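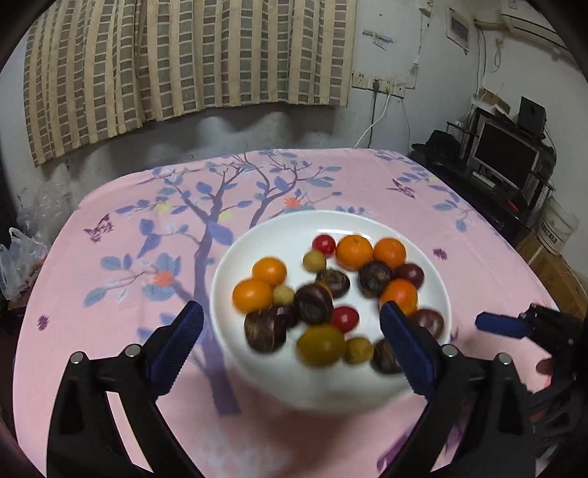

Item 2. Gripper fault, fruit handling trials (Ostmont site)

Bartosz Kozłowski reported on the fault from the April trials. The task is mixed produce on a round plate: tangerines with small tomatoes, red, yellow-green and dark. During a pick the right finger kept closing after the force limit was reached. The operator let go of the trigger and the finger stayed shut. The fruit split. An operator's thumb was pinched while freeing it. No treatment was needed, but it has gone in the accident log.

The controller log shows the force reading froze for 700 ms. Duda thinks a connector is working loose. Claren disagrees and suspects the last firmware update. Not settled.

Questions were asked about the delay in reporting. Bartosz said the first stall was put down to juice on the pads and was not written up. Agreed that any stall gets written up the same day.

Actions:
- Both units from that batch out of use until checked. Bartosz
- Roll one unit back to the earlier firmware and repeat the plate task. Claren
- Power off at the switch before hands go near the fingers. All operators
- Ask Lustodico for replacement connectors and a delivery date. Duda

Item 3. Storage space

Held over to the next meeting.

2 comments
2 shares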